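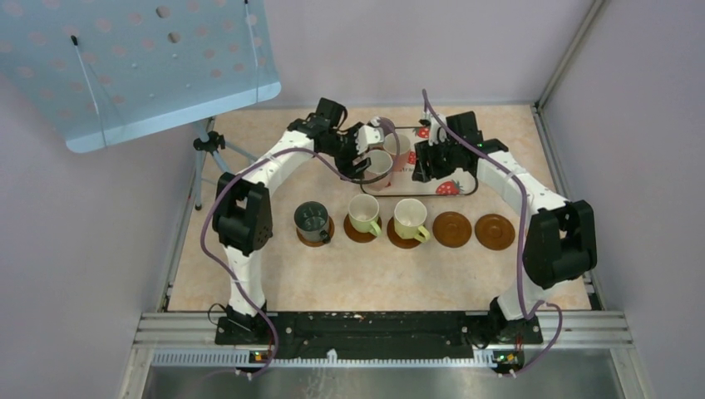
What does the Lovthorpe glaze hardness test measure?
The test records how well a glazed surface resists scratching and staining in normal table use. It applies to stoneware, bone china and porcelain sold through the Lovthorpe catalogue. Mugs, bowls and plates are covered, as are cups with a coloured finish such as the pale pink and white one standing on the tray. Unglazed foot rings are left out of the result.

How many pieces are tested?
Nine pieces are drawn from each firing. The largest firing to date held 2,565 pieces, and the sample size was the same.

What is the Irkau number on the base?
It identifies the glaze recipe and the kiln. Please quote it in full when ordering replacements – two recipes may look alike in daylight and differ under a lamp.

Can I put glazed ware in the dishwasher?
Yes, unless the base is marked "hand wash". Ware in the Zukska range is rated for 2,000 cycles at normal settings. Gilded rims are not rated.

Why are there fine lines in my glaze?
This is crazing. It happens when the glaze and the body shrink at different rates. Crazed ware can still be displayed but should not be used for food or drink.

Are the Iyer glazes free of lead?
Yes. All 189 colours in the Iyer range are made without lead or cadmium.

When is the colour list updated?
Once a year, in April. Withdrawn colours stay on the list for one further year and are marked "W".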